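Workshop Guidance: Setting Up the Shared Bench for Tube and Glassware Handling

Issued by the Drarkico Community Workshop, Prirkville. Last revised in August. 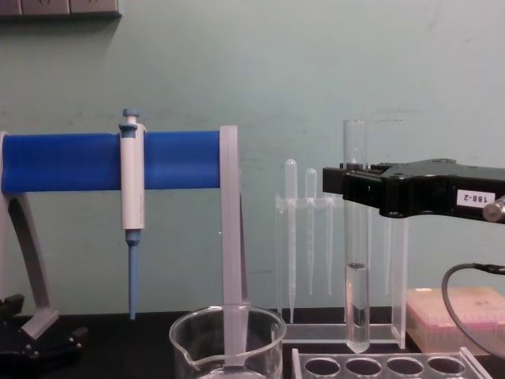

Members building a bench-top handling arm in the shared workshop are asked to read the following tips before booking a place. They were drawn up by Celeste Carrasco and Normunds Kuusk during the Mahmoud build, in which a two-armed machine is being taught to move test tubes between racks. Most of the points apply equally to a smaller arm built at home on a kitchen table or in a garage.

Preparing the bench

Clear the bench completely and wipe it down before anything is set out. Grit under a rack will tilt it, and a slight tilt at the base becomes a considerable one at the mouth of a tall tube.

Place the tube rack first and arrange everything else in relation to it. A clear acrylic rack is pleasant to work with by eye but difficult for a camera to pick out, particularly on a dark bench with other clear items behind it. A thin strip of matt tape along the front edge of the rack is sufficient. Do not put tape across the holes.

Beakers should stand well away from the path of the arm. Members who need a beaker close by should turn the spout away from the gripper. Pipettes should be returned to their stand or rack when not in the hand.

Fitting the gripper

Tighten the housing screws by hand, then by a further quarter turn. Power drivers are not to be used on printed or plastic parts; the workshop replaced 8 cracked jaw plates last winter.

Jaws should take hold of a tube on its upper part, leaving the rim clear. Holding too low makes it impossible to lower the tube fully into the rack. Begin with the lightest closing force the software allows and increase it in small steps. A strip cut from an old bicycle inner tube makes a serviceable lining and can be replaced in a few minutes with double-sided tape.

Label each gripper and record the label in the build book. Some cameras show their picture reversed, so that a label reads backwards on the screen. Check this setting before assuming that left and right have been wired the wrong way round.

Cables

Leave a loose curve of cable at the wrist, long enough for the full turn of the joint. Move the arm slowly through its whole range with the power off and watch the cable throughout. If it touches the bench or any glassware, secure it further up the arm with a hook-and-loop tie. Cable ties that must be cut should be avoided at the wrist.

First trials

Plain tap water is the only liquid permitted in trials on the shared bench. Fill the tube no more than halfway. Colouring should not be added until the arm has completed 500 dry runs without a dropped tube; the Mahmoud build had logged 3359 at the time of writing, 400 of them with the lining described earlier.

Stop the arm just above the hole before lowering. The approach may then be checked from the front and from the side, and any error corrected while the tube is still free of the rack. Lower at the slowest speed. If the tube meets the edge of the hole, raise it and begin again. It should not be pushed.

Eye protection is required whenever glass is held in a powered gripper. One person must remain within reach of the stop button.

Putting away

Empty the tubes, rinse them and leave them to drain upside down. Close the lid of any tip box, as dust settles in the rows very quickly when the saw is in use next door. Park the arm in its rest position before switching off at the wall.

Spare jaw linings and wrist ties are kept in the drawer marked Jotow. Please enter anything taken on the sheet inside the drawer, and report broken glass to the duty supervisor before the bench is used again.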